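International Day at Clivum College – Questions We Keep Getting

Updated Nov 6, 2021. Student Life Office. Please read before you email us, the inbox is pretty full.

When and where is it?
Main quad, 11 am to 4 pm. Food opens at noon, not before. Date is on the campus calendar and on the posters by the library. If it rains we move into Kuruc Hall, and the decision gets posted by 8 am on the student portal.

Is it a day off from classes?
No. Classes run as normal until 1 pm. Afternoon labs are canceled, afternoon lectures are up to the instructor. Ask them, not us. We don't have a list.

Who can come?
Students, faculty, staff, and families. Alumni too. Neighbors are welcome for the parade and the music but the food tickets are for people with a campus ID and their guests.

How many guests can I bring?
2 per student. Kids under five don't count toward that. Register guests on the portal so the gate has their names. Guests who aren't on the list can still get in, it just takes longer.

How many countries this time?
26 tables signed up when the form closed in September. Students from 54 countries are enrolled right now, so no, not everyone has a table. Some groups are sharing. If yours isn't there and you want to help out at a neighboring one, most of them would be happy to have you.

Can I still get a table?
Sorry, no. The form is closed and the floor plan went to the fire marshal already. There is a waiting list but don't count on it.

What goes on a table?
Flag, map, books, crafts, photos, instruments. Candles no. Anything that burns, no. Last time there was incense and the Kuruc Hall alarm went off twice. Extension cords have to be the ones we hand out.

Can we cook?
Not at the tables. Hot food has to come through the Imlow Dining kitchen. Table leaders get a two hour slot there the morning of – check your email for the time. Cold food can be brought from home if it's store bought and still sealed. Please label nuts, dairy, pork, and shellfish. The labels are at the check-in desk.

How do food tickets work?
Each student gets a strip of tickets free with ID. One ticket, one small plate. Extra strips are sold at the gate, card only. We printed 2,000 strips and when they're gone they're gone.

What is the parade order?
Alphabetical by country name in English. Line up behind the gym by 11:15. If your group is late you go to the back, whatever letter you are. Flags are supplied, poles too. Please return the poles, we're short already.

Do I have to wear traditional dress?
No. Wear it if you'd like to. Plenty of people come in jeans and walk in the parade anyway. Please don't wear someone else's as a costume. If a friend lends you something and shows you how it goes, fine.

Where can we change?
Gym locker rooms, or the second floor lounge in the student center. The lounge locks at 5 so get your bags out before then. 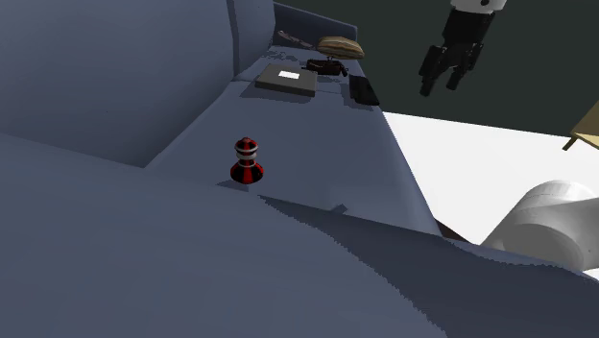
Are the speeches long?
Two this time. One from the college, one from the student association. Then the anthem medley from the choir, then music untill the end.

My group wants to perform. Can we?
If you went to the sound check meeting, yes. If you missed it, write to us today with your track and the number of mics you need. Five minutes per act. The stage crew does cut people off, they're nice about it.

Is there prayer space?
Yes, the quiet room in the chapel building is open all day. Shoes off, phones off.

Parking?
Lot C and the gravel lot behind Kuruc Hall. Lot A is closed for the stage truck. The Plarneo shuttle is running its weekday loop plus an extra stop at the main gate, same fare, students ride free.

Is the campus accessible during the event?
The quad paths stay clear. Seats near the stage are held for anyone who needs them, just ask at the check-in desk. A sign language interpreter will be there for teh speeches.

Can I get service hours for helping?
Yes. Setup, cleanup, and check-in all count. Sign in AND sign out or the hours don't get logged. Cleanup is where we need people most.

Will there be photos?
The college paper will be taking them. If you don't want to be in any, pick up a yellow sticker at the gate and keep it where it can be seen.

Lost something?
Student center front desk, until the end of the term.

Still have a question?
Email Student Life with "Intl Day" in the subject line, or stop by the office. We're in from 9 to 4, closed for lunch.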